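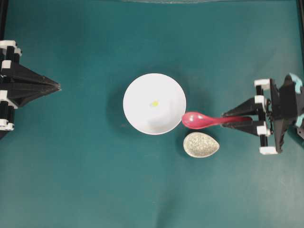 White bowl, red spoon, green table.

1/ I want to write a little about soup, and about how I learned to cook it in a country where I could not read the labels. It will be a long thread, sorry. I am on the train from Bradville and there is no seat, so I type standing.

2/ When I moved here I had one pot and 50 dollars for food until the end of the month. My neighbor Hiba Srour knocked on the second evening and gave me a bag of red lentils. She said: wash them, boil them, onion, salt, lemon. I wrote it on my hand.

3/ I did not wash them. The foam came up over the pot and went under the burner. I cleaned that stove until 11 pm.

4/ In my family we did not eat lentils. We ate borscht, and pea soup with smoked ribs, and in July the cold one with kefir and cucumber. My uncle Ostap Yatsenko believes that a soup without potato is tea.

5/ So for the first weeks I put potato in the lentil soup also. Hiba tasted it, she was silent for a moment, and then she asked for the recipe. I think she was being polite. But she finished the plate.

6/ What I know now about red lentils, maybe it helps somebody:
They need 20 minutes, not one hour.
Salt at the end.
Fry the onion longer than you want to. Then a little longer.
Cumin goes into the oil, before the water.

7/ Lemon was the hardest for me. At home sour taste in soup comes from beets, or sorrel, or pickle water. I put lemon in too early and it became flat and a bit bitter. Now I squeeze it directly into the bowl, each person for himself.

8/ There is a shop near the bus station called Tkachenko where they sell sorrel in jars. One jar costs more than my lunch. I buy it two times a year and I hide it behind the flour.

9/ Last winter I tried lentils with sorrel. Half of the jar, no lemon, one boiled egg cut on top. Fedir Hordiienko came to fix my bicycle and ate three bowls. The bicycle is still not fixed.

10/ Somebody asked me in messages about the broth. I use water. When I have carrot ends and celery ends I keep them in the freezer in a bag, and when the bag is full I boil it. This is all my science.

11/ Also a question about blending. Hiba blends. I don't have a blender, I use a fork and I press against the side of the pot. It stays a little rough and I like it this way – you feel that you eat something.

12/ For the bread: the dark one from Netia, the bakery, on Tuesday, when it is fresh. If it is already old, cut it in cubes and fry it in the same oil as the cumin. Please don't throw it away.

13/ Hnat Boiko says that I must freeze the soup in portions. I tried. After freezing it becomes very thick, so add hot water and salt again, and warm it slowly or it will burn on the bottom.

14/ My station is next. Tomorrow I will write the amounts for the sorrel version, I have them on paper at home – somewhere near the flour.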